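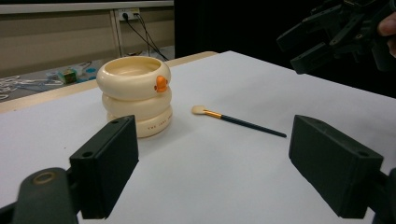
Clendeo opens its dressing-table workshops to everyone this September

Bathroom shelves, bedside drawers and the bottoms of handbags are about to get some attention. Clendeo, the home-tidying group based in Povon, is bringing back its Small Things sessions in September, and this time they are open to anyone who wants to come along. You don't have to be a member, and you don't have to be a tidy person either!

The sessions look at one small corner of the home: the place where people get ready in the morning. Brushes, hair ties, lip balms, cotton pads, tweezers and odd earrings all tend to end up there, usually in one heap. Over an hour and a half, everyone brings their own heap, sorts it, cleans what needs cleaning and works out a home for each thing they want to keep.

Thirty places are available at each session, up from 15 last year, when there was a waiting list for most of the spring. The group has moved into the larger upstairs room at Sarkar House to make this possible, with long tables, good daylight and two sinks for washing brushes.

"We started with kitchens and garages, and people liked those, but the dressing table was the one they kept talking about afterwards," said Jerome Sarmiento, who runs the sessions. "You use these things every single day. If you can find your brush at seven in the morning without tipping out a bag, that's a lovely way to start, and it only takes one evening to sort out."

Each session begins with everything out on the table. Makeup goes in one group, hair things in another, and anything dried up or long forgotten goes to one side. Then comes the part most people enjoy, which is choosing what to keep it all in. Clendeo asks people to look round the house before they buy anything. Mugs, jam jars, soap dishes and old sweet tins have all been put to work, and one family from Brelta came with a whole set of egg cups that turned out to be just right for rings and hair grips.

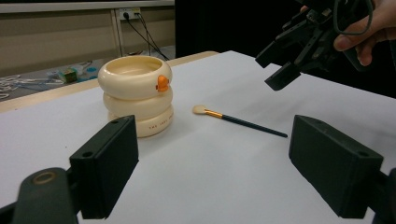
Choosing a pot is where the chatting really gets going, and there is plenty of room for a bit of fun. A plain beaker will hold tall brushes upright, while a low, open dish is better for small bits that would sink out of sight in something deep. Some of the best finds are the silly ones, like the cream pot with three rounded rings, a shallow well in the top and a little orange duck's head poking out of the side. A makeup brush with a long handle can lie beside a pot like that, and the well can be kept for hair ties or a pair of earrings. If it makes you smile while you're half asleep, it has earned its place on the shelf!

Brush care is new this year, after a lot of requests. Everyone will have time to wash their brushes with mild soap and lukewarm water, press them gently in a towel and reshape the bristles. The brushes then need to dry flat overnight, so please bring a clean cloth to carry them home in. Clendeo will supply soap, bowls and towels.

Last year's sessions welcomed 88 people in all, from teenagers with their first makeup bags to grandparents clearing out drawers they hadn't opened for years. Several came back a second time and brought a friend.

"I love seeing what comes out of the bags," Jerome Sarmiento added. "There's always somebody who finds a favourite lipstick they'd given up on, and the whole table cheers."

Sessions start at 6.30 pm and finish at 8 pm. Places cost £5, with tea and biscuits included, and under-16s come free with an adult. The room is reached by stairs or lift, and there is space for pushchairs by the door.

To book a place, ask at the front desk of Sarkar House or speak to any member of the Clendeo team. Group bookings are welcome, and the team is happy to talk to schools, clubs and care homes in Povon and Brelta about running a session of their own later in the autumn.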